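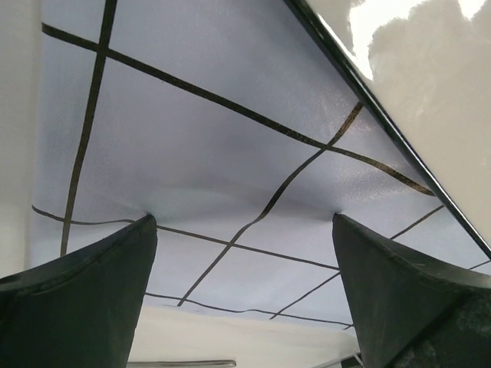
Pale fabric, seen from below.

How do tall buildings get so tall?

Hi, I'm Emiliano Benítez, and I have been nuts about tall buildings ever since I was a kid. My favorite right now is the Leone, an 18-story apartment house going up on Derow Street. It will be 181 feet high!

Before you can go up, you have to go down. The crew digs a big hole and fills part of it with concrete and steel bars. We call this the foundation (think of it as the building's feet). A tower is super heavy, and without good feet it could sink or lean.

Then comes my favorite part, the floors. Workers build a mold, kind of like a cake pan, and lay steel bars inside. In goes the wet concrete! Once it gets hard enough, they set up a new mold on top and do it all over again.
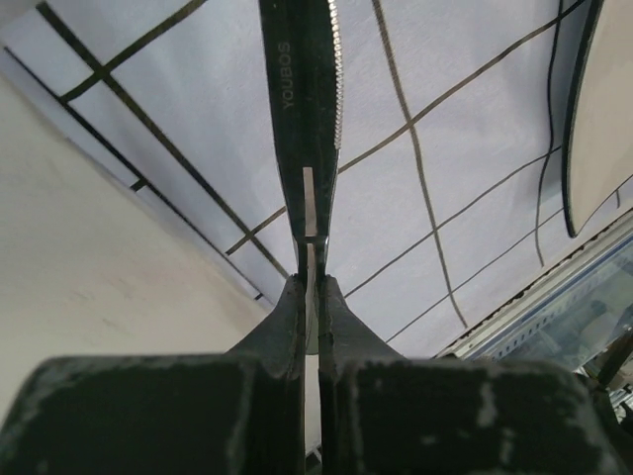 And again, and again. By August the Leone should be up to floor 14, and I can't wait.

When the very highest part is in place, builders say the tower has "topped out." Sometimes they even put a little tree up there! It still isn't ready to live in, though. It needs windows, pipes, wires, elevators and lots and lots of doors.

Next time I'll tell you all about cranes, and how they get down again.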